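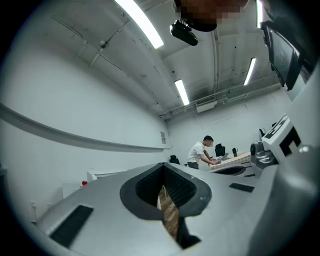 Stesberg site, gripper evaluation group
Minutes of the meeting held Wednesday, October 28, 2020
Chair: Otakar Šimek
Present: members of the hardware, controls and data groups
Apologies: purchasing

1. Minutes of the previous meeting

Accepted with one correction. Under item 4, "closing speed" should read "closing force."

2. Matters arising

The replacement cable for the Trolik controller has been delivered and fitted. The error on the bench supply has not recurred. Item closed.

The request for a stiffer wrist bracket remains open. Hardware has a drawing but has not released it, as the hole spacing depends on the outcome of item 4.

3. Status of the comparison

The comparison covers the hand-held versions of the Fila and Sokol grippers. Both are used with the same object set and the same operator instructions. The data group reported over 2,175 recorded grasps in the combined log. The log includes failed grasps and grasps abandoned by the operator. Calibration runs are kept in a separate file and are not part of the total.

Fila holds flat and boxy objects more consistently. Sokol is better on small round objects, and operators report less strain in the wrist at the end of a session. The chair asked that operator comments be kept out of the results table and attached as notes. Agreed.

The data group pointed out that the two grippers have not been used for equal lengths of time by each operator. Some of the difference on round objects may therefore come from practice. The remaining sessions will alternate the grippers within each session, with the starting gripper changed every time.

4. Finger pads and camera view
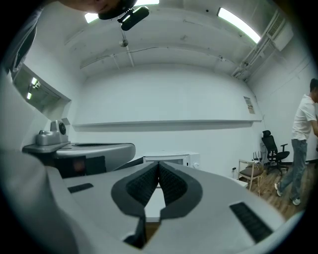

Pad geometry was discussed together with lens choice, as the two can no longer be settled separately. A thicker pad improves grip on smooth plastic but takes up more of the image at the point where the fingers meet. Controls requires a clear line of sight to the target during approach, up to the last stage of closing. With the fingers open in a V, the ribbed pads leave a gap through which the white appliance at the back wall remains in view, including its dark door panel and the round knob. The pads nearly touch at the base of the V, and little can be seen there. Hardware considers this acceptable for approach and poor for final alignment on small objects.

Three pad options were considered:

Option 1: keep the present ribbed pad.
Option 2: keep the ribs and taper the lower end of the pad.
Option 3: smooth pad in a softer compound.

Option 3 was dropped. Samples marked easily and picked up dust, and cleaning between sessions would add work. Option 2 will be cut and tested on Fila first. If the taper costs grip on the flat objects, Option 1 stands.

On the lens, the wide view bends straight lines strongly toward the edges of the image, and the corners are dark. Controls corrects for the bending in software and has no objection. The data group asked whether a narrower lens would give more detail on the object. It would, but the surroundings used for position tracking would be lost, and plain white walls already give the tracker little to work with. The wide lens stays. The dark border will be masked before processing, using one mask for both grippers.

5. Controller

Trolik firmware was updated on the test bench only. Response at low closing force is smoother. A delay between the trigger and the first finger movement is still present and is more noticeable with Sokol. Controls suspects the filter setting and will repeat the measurement with the filter off. Until then no firmware is to be changed on units used for recording.

A proposal to log motor current at the full rate was deferred. File size is the concern. Controls will bring a sample file to the next meeting.

6. Any other business

Charging: grippers are to be put back on charge at the end of each session, and the session sheet will have a box for this.

Labels: the unit labels wear off where the operator's palm rests. Hardware will move them to the rear of the housing.

7. Actions

Hardware: cut 2 pairs of tapered pads and fit the first to Fila.
Hardware: release the bracket drawing once the pad choice is fixed.
Controls: repeat the trigger delay measurement with the filter off, both grippers.
Controls: sample current log for review.
Data: revise the session plan to alternate grippers.
Data: prepare the common image mask and circulate it for checking.
Chair: confirm bench time with the Stesberg office.

Next meeting in 2 weeks, same room.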